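Forum: Sales, Pitching & Persuasion
Thread: Fake deadlines in proposals, do you still use them?

mtello_pitch
Quick one. Boss wants "price good until 5pm" on every proposal we send. I hate it. We sell bookkeeping to small shops, they don't need an answer by 5. Is there any data or is it just habit? Close rate is bad right now so I can't argue much.

Drondstead
Habit. Next.
ok longer answer — a deadline works if its real. Slot in the calendar, supplier price change, whatever. Prospect calls at 5:10, you give them the same price, now they know you lie about small stuff.

ebuka_a
Disagree. I sent 40 proposals with an expiry and the ones without one just sat there. People are busy. A date gets you a reply, even a no. A no is fine, I can stop chasing.

mtello_pitch
But did you ever enforce it?

ebuka_a
Twice maybe. Most never test it.

Drondstead
"most never test it" is not a strategy lol

marion.c
Both of you are talking about different things. Ebuka's is a follow-up date. Milagros's boss wants a threat. Try wording it as a follow-up: "I'll call you in October unless I hear first." Same nudge, no lie in it.

I write all mine from the back room now, door shut, phone off, and I read the last paragraph out loud before it goes. If I sound like a guy selling mattresses it gets cut.

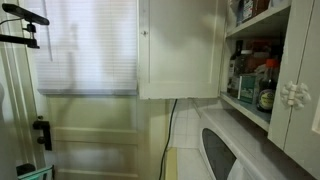 Re: Fake deadlines in proposals (page 2)

idun_b
Coming in on page 2, skimmed page 1. Nobody mentioned the size of the deal? On a $1,000 job a short date is fine, they can decide over coffee. Bigger than that and theres a partner or a spouse who has to see it. Push and you get "we'll pass" from the person who hasn't even read it.

ebuka_a
ok that's fair. Mine are all small.

marion.c
Agree with Idun. I give 3 weeks on anything with two signatures.

Nicholas_sells
Three weeks is forever. They forget you exist. I do 2 days and a phone call, always have.

marion.c
And how many come back for a second job?

Nicholas_sells
Enough.

Drondstead
translation: he doesn't track it

Nicholas_sells
I track commission.

mtello_pitch
Ok so update. Showed boss Marion's line. He said it's "soft" but I can try it on the Brirnwood shops and he keeps the 5pm thing for everyone else. Also he wants a bonus for early signers?? Free first month if they sign the same week.

idun_b
The bonus is a better idea than the deadline imo. They lose an extra, the price stays put. Just make sure it really goes away after.

ebuka_a
Seconding. And say it once. Repeating it in the email, the PDF and the voicemail kills it, I did that with Prelura and they stopped picking up.

Drondstead
Still don't love it but ok. Better than a countdown timer. Some clown sent me one of those, it restarted when I reloaded the page

mtello_pitch
haha. Ok sending the first batch tomorrow morning, once in the email, nowhere else. Will post numbers when I have them — dont expect much from me before the end of the month.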